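Clurneck laundry room gets a folding table

The community laundry in Clurneck has opened a folding corner, and on Friday the first visitors could try it. The idea came from Nomvula Buthelezi, who runs the morning shift and was tired of seeing clean clothes pushed into bags.
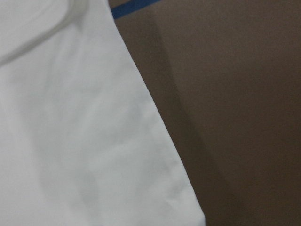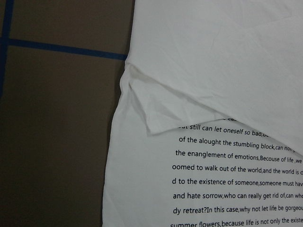
White fabric laid out on the brown work surface.

The corner is open to everybody who washes there, and there is no extra charge. A person can stay at the table for 15 minutes, or longer if no one is waiting. Buthelezi gives a short lesson at ten in the morning, mostly about T-shirts, which she considers the most badly treated clothes in any house.

"People fold a T-shirt in the air, against the chest," she said. "Then one sleeve is always inside and one is outside. Put it down first, make it smooth with your hands, and only after this begin to fold."

She teaches two ways. In the first, the sides go to the middle and the bottom goes up to the neck. The second one makes a smaller packet that can stand in a drawer, and it takes more practice. Sheets are also possible, but for a big one she asks visitors to find a partner.

Themba Hendricks came with the washing of his whole family and stayed for the complete lesson. He said that his shirts looked better than before, although his daughter had to show him the second way again - slowly. Inna Pavliuk, who works in a hotel, had another opinion about the sleeves and showed her own method to those who stood near. Buthelezi has asked her to lead one of the lessons in September.

The laundry paid 2,439 for the corner from its own income. A part of this money went to better lamps, which visitors had requested since last winter. An ironing place was also discussed, but it will have to wait until the electric sockets on that side are renewed.

Visitors are asked to bring only clothes that are fully dry and to leave the table free of bags when they finish. Places for the morning lesson can be reserved at the desk.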